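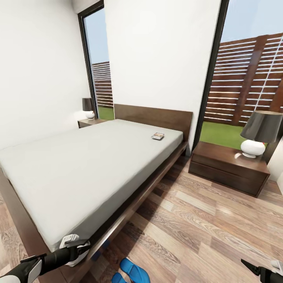 Fergus Purves
October 21, 2019

I keep seeing the "100 night mattress trial" called risk free. I've now been through two of them. A few thoughts, mostly grumpy.

Start with the number. A hundred nights sounds generous until you read the terms. Sedau won't take a return in the first 14 nights, and the clock starts on the day it ships. Mine sat in a depot in Ukotville for 8 days. Those count.

Then there's the "adjustment period." If your back hurts, you're told your body is learning. If your back hurts a month later, you're told the same thing in a friendlier font. I'd like to know what would ever count as the mattress being bad.

Reviews are no help. People write them the week it arrives, when they've just spent the money and want to be pleased. I did it myself. Five stars in February, couldn't turn my neck by spring. The review is still up because the site has no edit button.

And the firmness scale! Sedau's "medium" and Naseck's "medium" have nothing in common except the word. Each company makes up its own scale and then prints it like a thermometer.

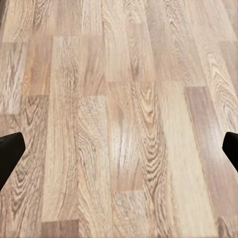 Same goes for "cooling." Cooler than what? I asked Naseck support and got a nice reply from someone named Kirstin Leckie, who sent me the product page I'd been asking about.

I'm also not sold on the sleep quiz. I took it twice, once as me and once as a side sleeper with bad hips who runs hot. Same mattress both times. It was the expensive one.

Chantelle Adams replied that she returned hers and it was easy. Glad to hear it. She also lives in Laing, where they pick up. Where I am, you find a charity that will take it, get a signed receipt and mail that in. Two charities turned me down. They don't want used mattresses, and I can't blame them.
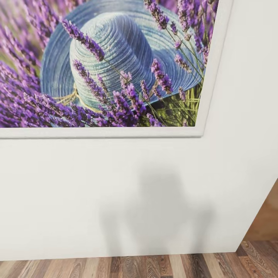

Is there any point in trying one out in a store first?

A little, if you lie there a good long while in your usual position and ignore whoever is selling it. It'll rule out the awful ones. I wouldn't trust it to pick a winner.

What I'd do now: read the return page before the product page. Look for who pays for pickup, when the clock starts, and whether you need the original bag. I had thrown out the bag.

Lauri Kiiskinen asks what I ended up sleeping on. The old one, with a board under it. The Sedau is in the spare room and my brother-in-law says it's great, but he stays two nights a year.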